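9 April 2022

Cleared the worktop from the left end. The marble pattern hides pencil marks very well, so I went over it twice with the damp cloth and once with a dry one. Surface measured again afterward: 800 mm usable depth at the middle, 152 mm less at the right where the old bracket holes are. I have not filled the holes. The filler from Womimeck skins over before it can be leveled, and the second tube is no better than the first.

Sorted the drawer next. Pens in the front tray, rulers behind, anything with a cable in the Druminska box under the window. Tape measure checked against the steel rule and found 1 mm short at full extension, so it now has a strip of tape on it and is for rough work only. Gil-soo Seol called while I was doing this and wants the long shelf at 994 mm. I had written 990. Corrected in the notebook and on the cut list.

Small items are the slow part. Orange triangle, red brick, pink toy microphone, black case: none of them has a fixed place, and they go back to the tabletop every time the drawer is emptied. A shallow tray with dividers would hold the lot. The Nuvley one is rated up to 110 N and is too tall for the drawer by the thickness of its lid. I could leave the lid off. The dividers are held by the lid, though, so they would need two screws each from below.

Shelf brackets are to come from Yoo, who has no stock until July. Wrote the order anyway. Tomorrow: sand the front edge, wipe down, cut the shelf, and look at the hinge on the left door, which has dropped again and rubs on the lower side.
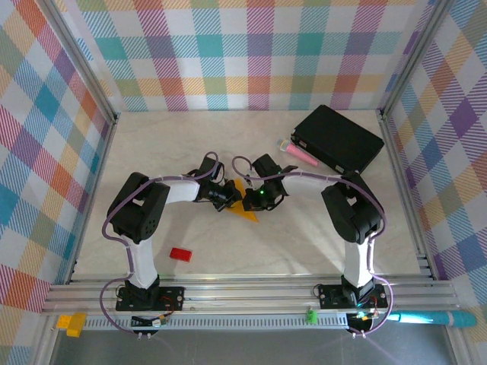
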